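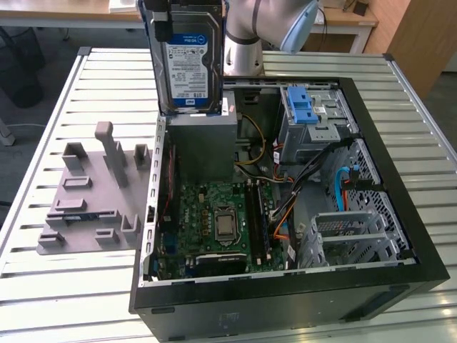
Teaching the arm to let go

The hardest part of putting a hard drive into a computer is the last few centimetres, according to Suleiman Nwankwo. He has now done it by remote control more times than he cares to remember.

Nwankwo leads the teaching work at Stedier, a small automation firm in Mondolthorpe that wants robot arms to help refurbish old desktop computers. The trade still runs almost entirely on people with screwdrivers. Every case that comes in is a bit different, and a program written for one model is no use on the next.

So the firm doesn't write the movements out. An operator sits at a desk with a hand controller, moves it, and the arm copies. Cameras and joint sensors record the whole thing. When there are enough recordings, a learning program called Ojala is trained on them and then has a go by itself.

For the drive task, the case lies on its side with the panel off. The arm holds the drive by one end, carries it over the power supply and the cables, and lowers it into the bay. Operators are asked to collect 200 good runs of each task before any training starts. The drive task has 865, counting the bad ones.

"We kept the bad ones," Nwankwo says. "If you only show it perfect runs, it has no idea what to do when it's a bit crooked."

New operators usually begin by leading the arm by hand, with the motors slack, so they learn how far it reaches and where it gets stiff. Most of them are on the remote controller by their second week. Hand guiding is easier to pick up, but the operator's own arms block the cameras, and the recordings suffer for it.

The remote controller has its own trouble. There is no feeling in it. An operator can press a drive against the side of the cage and not know until the picture on the screen stops moving. Nwankwo tells people to slow down well before they think they need to, and to stop and back off if they lose sight of a corner.

Cables are the other headache. A loose power lead can sit anywhere, and it moves when it's bumped. Between runs the operators shift the leads around by hand so the program doesn't learn one neat layout and nothing else.

Results so far are mixed. In the latest trial Ojala placed the drive without help in 41 per cent of its attempts. Most of the misses came from a poor grip at the start, so the team has gone back to recording pickups from different angles.

Natura, a refurbisher that supplies the test computers, has agreed to take an arm for a trial in April. It will begin with 3 tasks, all of them removing parts. Fitting drives will stay with the staff for now.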